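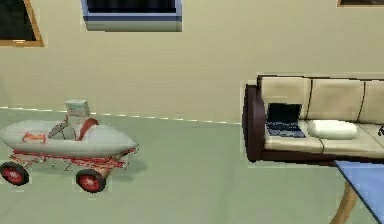
Clovness Hall's interior paint schedule has been revised. The main change concerns sheen: walls move from eggshell to flat, which hides patching better under side light. A plain beige, like the wall between the toy-like race car and the sofa, needs two coats over gray primer. Order code 975 replaces 1784. 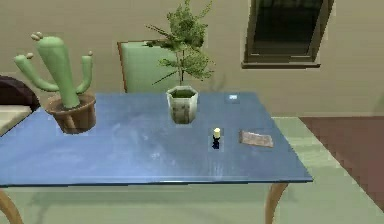 Gloss enamel stays on the schedule for furniture only. Allow 32 hours between coats and sand lightly after the first. High sheen shows every reflection — the blue tabletop under the potted cactus has cloudy ones across it — so check leveling from a low angle before signing off. Punov thinner is limited to 3 percent by volume.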